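January 2019

In December I moved to Stamwood and my new kitchen has no garbage disposal, no balcony and only one small bin under the sink. At first I was annoyed. In my old apartment I threw everything in one bag and never thought about it. Now I must think about it every evening, and I began to write down what we throw away.

I weighed the food scraps for 11 days with the kitchen scale. On the worst day it was 425 grams, after I cleaned the refrigerator and found half a cabbage I had forgotten. Most days were around 250. Coffee grounds are heavy when they are wet, I did not know this before. Onion skins weigh almost nothing but they take all the space.

The city truck does not take food scraps on my street, so there are two choices. One is the garden on Kerslake Road, where they have open compost boxes and anybody from the neighborhood can bring a bucket. The other is to keep worms at home. My sister keeps worms and loves them very much, but I am not ready for this -- maybe next year.

So I walk to Kerslake Road. It is nice in the morning, and I have learned the names of two dogs on the way.
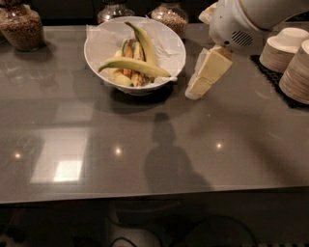 Fletcher Goodwin wrote to me after my last post that I should cut the peels small before I bring them, as long pieces stay in his pile the whole winter and come out in spring looking like old leather. He also puts one layer of dry leaves for each bucket. I tried the cutting, with scissors, and it is quick. The leaves I must still collect, and in this season they are all under snow.

The smell was my biggest fear. I bought a bucket with a lid from Undico, and the lid closes well, but inside it became very bad after four days. My neighbor told me to keep the scraps in the freezer. I thought she was joking! Now I have a paper bag in the bottom drawer, next to the peas, and there is no smell at all. My husband opened it once looking for bread and was not happy.

Next week I want to ask the people at the garden if they take eggshells. The sign at the gate says yes and the sign on the box says no.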